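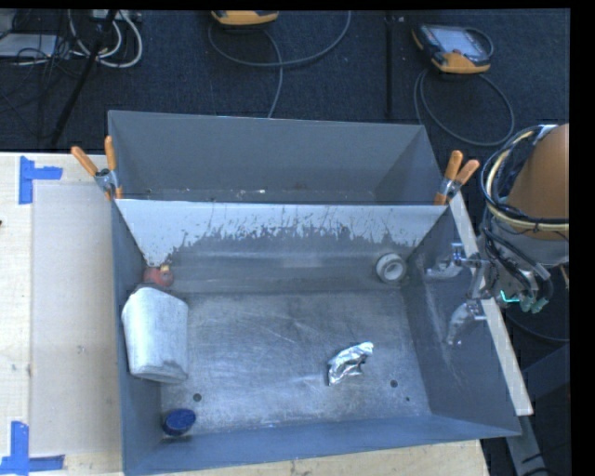 Stitine writes that an unfinished story is fine by them as long as it ends somewhere, and could we please say where by March.

Jan 4, 2023

So that was the first mail of the year. I have read it several times and it is a better question than it looks, or a much worse one. Putting down where we are with "The Ferry Supper" so that whoever opens this notebook next doesn't have to do the last month again.

What exists, for the record. Draft A, typed, single spaced, 26 leaves, hand corrections in pencil. Draft B, typed, double spaced, stops in the middle of a sentence at the top of leaf 12. The blue exercise book, handwritten, which has the supper itself and the argument over the bill but no ferry. And the version Filtel ran, which is A with the good bits taken out.

Everyone before us has treated B as a later, cleaner start on A, abandoned when the poet went back to writing poems. That is what the finding aid at Gronis says, that is what the old introduction says, and it is what I put in the proposal. It's a nice story. I now think it's backward.

Reasons, weakest first.

1. The aunt. In A she is called the aunt throughout. In B she has a name for four pages and then becomes the aunt. In the letters you can watch the same thing happen with real relatives: a name, then a role, then nothing. I wouldn't hang a cat on this but it did make me look again.

2. The lowercase e. B's typewriter has a clogged e, filled in nearly solid. A's e is open. We had all assumed the machine got dirty over time, so B is later. Typewriters get cleaned. I spent most of a day lining up dated letters from that spring and the e goes clogged, clogged, clogged, then clear as a bell in the letter complaining about the cost of having the machine serviced. It fills up again by fall, naturally. All the e tells us is that B was typed either before the servicing or a good while after. Still, it stops being evidence for the old order, and it was the main evidence for the old order.

3. The soup. In B the captain's wife serves fish soup. Somebody has penciled "no — chowder" in the margin, in the poet's hand, and in A it is chowder from the first mention, typed, with no correction. You don't correct soup to chowder in a draft written after the one that already had chowder. Or you do, if you are having second thoughts and then third ones, but at some point I have to be allowed to believe in soup.

Ran both drafts through Sipos again with the order switched. The run produced 1,364 variants, most of them commas. Sipos doesn't care which text is the parent, it will call anything a revision of anything, and it once told me a grocery list was a late state of a sonnet. But it does let you sort by length of change, and sorted that way B to A reads like a person at work. Sentences get shorter. The weather moves from the start of the paragraph to the end. Three similes about birds go down to one and it's the best one. Going A to B, you have to picture a writer sitting down to add two bird similes and a worse opening.

I know this is the kind of argument we tell each other not to make. "It gets better, so it must be later" is how the old edition ended up printing the wrong text of the harbor poem, and we were all very superior about that in our review. So I am not resting on it. The chowder can carry it for now.

If B is early, then the story isn't a thing the poet started over and gave up on. It is a thing with a short first run, then a rethink in the exercise book, then a long draft that gets all the way to the landing stage and stops. Which brings us back to Stitine's question.

Where A ends. Last typed line is the boy asking if they are there yet. (I am aware.) Under it, in pencil, three words, the last of which I read as "lamp" and the old edition read as "lamb." Nothing in the story has a lamb in it. Nothing has much of a lamp either, apart from the one on leaf 9 that goes out. I would like it to be the lamp. I have looked at the scan at every size the viewer allows and the final letter could be p, b, or a tired h. Put down as "lam[?]" for the moment, and I apologize to the copy editor in advance.

After that, a blank half page. The old edition closed up the pencil line as if it were the last sentence of the story, which gave generations of students a mysterious lamb to write papers on. I count at least one dissertation chapter. We are going to be unpopular.

Options as I see them:

Print A as far as the last typed line, white space, then the pencil note below a rule, in smaller type. Plain, and it shows the reader what we have. Stitine will say it looks like a printing error.

Print A and put the pencil note in the back with the rest of the apparatus. Looks like a finished story that happens to finish oddly. Stitine will love it. I don't, much. It makes a decision for the poet and hides the receipt.

Print A, then B and the exercise book in an appendix. My favorite. Runs up the page count, and we've already been told that 211 pages is the limit for the prose volume and that the number was arrived at "in consultation," meaning someone consulted the price of paper.

Print nothing and write an article. Considered for as long as it took to finish a coffee.

About the Filtel text. I went in expecting it to be useless and I owe it half an apology. Yes, they cut the supper argument. Yes, they changed the title to "Crossing," because every magazine that year wanted a story called "Crossing." But their text has two readings that aren't in A, B, or the blue book: "salted" for "salty" on the second page, and an extra line where the aunt counts her change out loud. A magazine editor might well touch up an adjective. I have trouble seeing one invent the change. It's in the aunt's exact pitch, stingy and hurt in the same breath. So either Filtel had a better writer on staff than anything else in that issue suggests, or there was another typescript, a fair copy, sent out and never sent back.

Hence the hunt. The correspondence at Gronis has the submission letter (carbon) and the acceptance. No mention of returning copy. The magazine's own files went to a warehouse when it folded and after that the trail turns into people saying they think their predecessor may have known. I've written to the last address. I've also written to the one before that, in case mail runs backward there.

If the fair copy turns up, and it goes further than A, then all of the above is wasted and I'll be delighted. If it turns up and stops at the landing stage too, I'll be even more delighted, in a smaller and meaner way. If it doesn't turn up, we say so in the headnote, one sentence, no sighing.

A word on the headnote. I have drafted it and thrown it out four times. Every version starts telling the reader what the story would have been. The plan on the back of the exercise book doesn't help, it's a list of places and prices with "she knows?" at the bottom, underlined twice. It is very tempting to make "she knows?" into an ending. The old introduction did, at length: the aunt has known all along that the boy isn't coming home with her, and so on for a page and a half. It might be right! But the question mark is the poet's and it ought to get printed as one. I'd sooner give people the list, prices and all, and leave them alone with it.

Related, and this is for my future self, who will forget: do not write "abandoned." We don't know that. The folder was kept through five moves. People abandon things by leaving them in the other house. "Unfinished" is dull and correct. "Left off" is what the poet says in the letters about other pieces, and I'm inclined to steal it.

Also do not write "tantalizing." I found it in three of our headnotes. I found it in mine twice.

Transcription conventions, since we have drifted:
Pencil over type: keep both, pencil second.
Xs typed over a word: read it if it can be read. In B it nearly always can, that machine had no conviction.
The long dash and the short dash: the poet's typewriter made one kind, two hyphens, and the handwriting makes about one kind too, a sort of flick. Stop sorting them into two. I started it and I am calling it off.
Spelling stays. "Recieve" stays. Yes, every time.

Still to do. Ask Gronis for leaf 12 of B under raking light, there's a dent below the last line that might be writing from a sheet on top. Check the paper of the submission carbon against A, same watermark would be nice. Reread the blue book from the back, as the pages near the end look to have been used first. Rename the Sipos project file so that it no longer says FINAL_order, and try to resist FINAL_order_2.

Reply to Stitine: have drafted "It ends where it stops." Not sent. Will try again tomorrow with more words in it, and attach the page count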